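Baskets and the Small Mess: A Term Spent Tidying a Shared House

Project report by Aurelio Montoya
Household Design module, second year

Where the idea came from

When we were asked to choose something ordinary from home life and look at it properly for a term, most of my class went for chairs or lamps, and I very nearly did too. In the end I chose the basket, mainly because my grandmother kept everything she owned in baskets (bread, wool, letters, once a kitten) and I had never given a thought to how any of them were made or why she liked them so much more than the tin boxes my grandfather kept bringing home.

My question was a simple one. If you put an open basket in a room where small things pile up, do people use it, and does the room stay tidier for longer? I share a house in Badberg with three other students, so there was no shortage of small things piling up, and my housemates were kind enough to put up with me for the whole of it.

What I did

I picked three spots: the shelf by the front door, the end of the kitchen worktop and the low table in the sitting room. Each spot went two weeks with nothing on it, then two weeks with a lidded plastic box, and then two weeks with a woven basket. Every evening at nine I went round with a notebook and wrote down what was in the container and what had been left lying beside it. I didn't tell my housemates which things I was writing down, although Ehsan Khokhar guessed fairly early on and began putting lemons in everything.

The box was a Lelon one with a clip lid, borrowed from my aunt. The baskets came from Thampi, the household shop near the bus station, where the lady on the till let me turn out nearly the whole bottom shelf while I made up my mind. I had 30 to spend on materials and came home with a little change, which went on tea.

What I found

By the end of March I had a little over 400 lines in the notebook, and I am still rather proud of that. The lidded box did badly everywhere. People put things on top of it, and once there was a pile of post on the lid the box might as well have been a second shelf. In the kitchen it was opened so seldom that we lost a whole bag of clothes pegs inside it and bought more.

The basket did much better by the door and in the sitting room. Keys, gloves, bus passes and the remote control went in without anybody being asked. The kitchen was the weak point - crumbs and onion skins found their way in, and I spent one long afternoon with a dry pastry brush getting them out again. I would not put a woven basket next to a chopping board a second time, or at any rate I would line it with a cloth first.

Looking closely at the weave

My tutor suggested that I spend part of the report on the object itself, and this turned out to be the part I enjoyed most. I sat with a basket in my lap for the better part of an evening, drawing it badly and then slightly less badly. The rim took me longest. It is thick and rounded and made of twisted strands, so that it looks a good deal like rope, with short slanting gaps all the way along. The walls are a closer weave, and the bottom changes direction, which I had not noticed at all until I tried to draw it and my lines refused to meet. 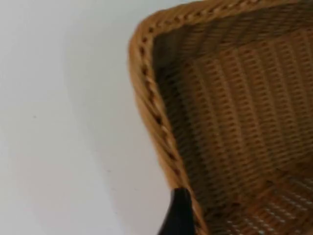
Figure 1. Wicker basket, rim and inside wall, with a corner of the woven base.

The colour gave me trouble as well. I had written "brown" in my first notes, and my tutor put a polite question mark beside it. I now have honey, amber and a pale straw for the outside of the rim, and a much darker brown for the shadows in the corner, and I went through most of a Plomora pencil set trying to match them.

What I would do differently

Two weeks was too short for each stage, especially as one of them fell over a holiday when half the house was away. I would also try the same basket in all three places, and ask a second household to join in. Ehsan has offered his cousins' flat, which has four people and a dog in it, and I have said yes to the people.

The basket by the front door is still there. The kitchen one has gone up to my room and holds socks.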